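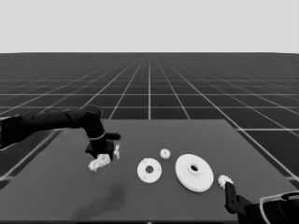 Two robot arms and some small white gear parts, rendered in greyscale.

I have had the Tremard adverts on in the background for most of the winter, like everyone else who watches television in the evening. They run one before the weather and another one after it. The car drives up a coast road, a dog looks out of the window, and a man says the word "ready" twice. I didn't think they had any effect on me, but in December I went to the dealer in Findon and asked for a test drive, so I suppose they did.

The car in the advert is the top version. It has the glass roof and the bigger wheels, and the small print at the bottom says so if you pause it. The one I drove was the middle version in dark green, with cloth seats, and I preferred it. The bigger wheels are a 380 pound option on their own and the salesman said they make the ride firmer. He didn't push them, which I will give him credit for.

I had the car for the whole afternoon and put over 200 miles on the trip meter, more than I had said I would. Most of that was dual carriageway. It is quiet at speed, apart from some wind noise by the driver's mirror. The seat is good. The heater takes a while to get going and the controls for it are on the screen, two taps in, so you end up looking away from the road to turn the fan down. My present car has a knob.
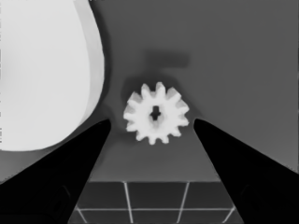 The boot is where the advert and the car part company. On television they load two bicycles, a tent and the dog, and then shut the tailgate without moving anything. I took a tape measure with me. With the rear seats up you would not get one bicycle in, even with the front wheel off. With them down you might get two, but then the dog has nowhere to go. I went back and watched it again and the seats are up in one shot and down in the next. I don't think anybody is being cheated, as you can go and look at the boot for yourself, but it is a boot advert and they should have got the boot right.

The tyres on the green car were Plurnex all-seasons. I have had Plurnex before on the old hatchback and they wore well, though they hummed on concrete. These did the same on the stretch past the quarry.

Back at the dealer we went through the costs. The advert shows a monthly price in large figures and I had written it down on the back of an envelope. To get that price you need a bigger deposit than I had in mind and a yearly limit on mileage that I would be past by September. The figure for what I drive was higher. There is also a service plan at 792 for the full term, paid up front, which covers the scheduled visits but leaves out brake pads and wiper blades. I asked what the scheduled visits would cost one at a time and he had to go and find out. He came back after 10 minutes with a printed sheet, and the plan was cheaper, though only by the price of a decent lunch.

I told him I would think about it. My own car goes to Geerts for its MOT next month and I want to see what that brings up first. If it needs the clutch doing then I will probably go back for the green one. If it passes, I'll keep it another year.

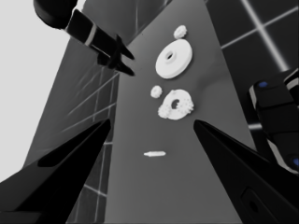
Geert Dekker wrote in the comments that he bought the same version last spring and the mirror noise went away after the dealer refitted the door seal, so ask them to check that before you sign anything. He also says the fan can be set to a shortcut button on the steering wheel, but you have to hold it down with the engine off.

I didn't know about the button. I have rung the dealer to ask whether the green car has had its door seal looked at, and they are going to ring me back. In the meantime the dog advert has been replaced by a shorter one with no dog and no boot, just the coast road and the monthly price.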